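Imprimir | Enviar por correo electrónico
Inicio > Niños > Cómo funciona > Robots y reglas

¿Quién le pone las reglas a un robot?

Septiembre — Texto de Iida Saarela

Cuando tú juegas en el patio, hay reglas. No se empuja en la escalera, se espera el turno, se devuelve la pelota. Con los robots pasa una cosa parecida, pero con una diferencia grande: un robot no entiende la palabra «cuidado». Si queremos que tenga cuidado, una persona debe escribirlo de una manera que la máquina pueda seguir.

En esta página hablamos de brazos robóticos, los que toman cosas y las ponen en otro lugar. Un brazo tiene partes que se doblan, como tu codo y tu muñeca, y al final tiene una pinza, que hace el trabajo de la mano. Parece fácil mover un plato o una taza. Para ti sí, porque practicaste mucho cuando eras bebé (y seguramente se te cayeron bastantes cosas).

Primera regla: se ensaya antes en el ordenador

Antes de trabajar cerca de personas, el robot practica en una simulación. Una simulación es un mundo dibujado por el ordenador, con su mesa, sus objetos y su gravedad. Si allí el brazo golpea una taza, no hay pedazos en el suelo y nadie se corta.
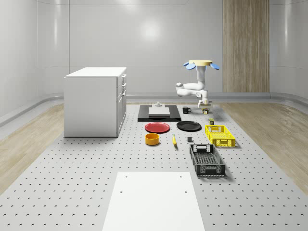
En el taller Tultarden, donde yo ayudo con los textos para escuelas, cada tarea nueva se repite 30 veces en la simulación. Si el brazo choca con algo que no debía tocar, se apunta en el cuaderno y se corrige el programa. Después se empieza otra vez desde la primera repetición. A los niños que nos visitan esto les parece muy aburrido. A los mayores también, pero lo hacemos.

Segunda regla: el robot tiene su espacio

Un brazo puede llegar hasta cierta distancia y no más. A todo ese espacio lo llamamos zona de trabajo. Mientras el robot de verdad se mueve, las personas se quedan fuera de la zona. Muchas veces hay una línea pintada en el suelo, o una valla, o un sensor que para la máquina cuando alguien entra.

¿Y si se cae un lápiz dentro? Se deja el lápiz. Primero se para el robot y luego un adulto entra a recogerlo. Esta pregunta la hacen en todas las visitas, por eso la pongo aquí.

Tercera regla: despacio y con poca fuerza

Las personas que programan ponen límites: la velocidad máxima y la fuerza máxima de la pinza. Un plátano no se agarra igual que un cubo duro. Si la pinza aprieta demasiado, el plátano se aplasta; si aprieta poco, se resbala. Cuando el robot no está seguro, debe ir más lento. Es una buena práctica también para nosotros.

Jaruwan Chaiyaporn, ingeniera del taller, me explicó que ella prefiere empezar con objetos muy diferentes entre sí. Unos planos, otros altos, otros con asa. El asa es difícil — puede mirar hacia cualquier lado, y el robot tiene que descubrir hacia cuál.
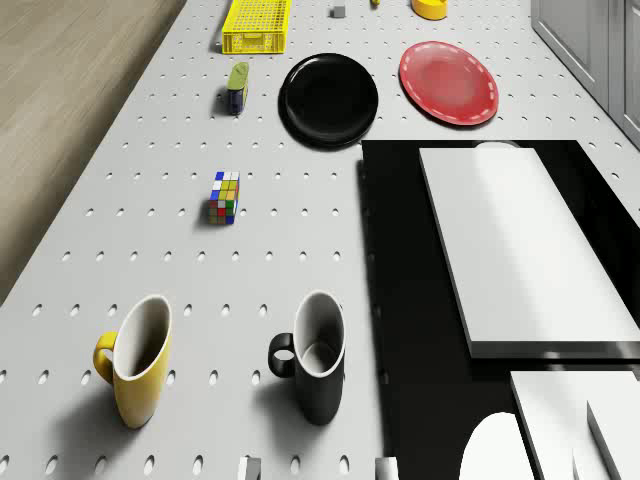 Cuarta regla: siempre hay un botón para parar

Se llama parada de emergencia. Suele ser un botón rojo y grande, fácil de ver y de apretar con toda la mano. En nuestro taller hay 2 para cada robot, uno a cada lado de la zona. Cualquier persona puede apretarlo si ve algo raro, y no se regaña a quien lo aprieta por error. Para volver a encender el robot, en cambio, hace falta un adulto que conoce la máquina y que primero mira qué pasó.

¿Quién escribe estas reglas?

Algunas las escribe cada taller. Otras son normas, es decir, documentos que preparan juntas muchas personas de varios países: ingenieros, fabricantes, gente que estudia los accidentes. Leer una norma lleva tiempo, porque cada palabra está elegida con cuidado. Por ejemplo, «debe» significa que es obligatorio, y «debería» significa que es recomendable.

Para hacer en casa o en clase

Juega al robot con un amigo. Uno es el brazo y cierra los ojos; el otro da las órdenes: «sube la mano», «avanza un poco», «cierra los dedos». Intentad mover un vaso de plástico vacío de un lado de la mesa al otro. Antes de empezar, escribid vuestras reglas en un papel y elegid una palabra para parar. En la escuela Aguiar eligieron «¡calabaza!».

Después mirad el papel. ¿Faltaba alguna regla? Añadidla y probad de nuevo.

Imprimir | Enviar por correo electrónico
Anterior | Siguiente | Volver a Niños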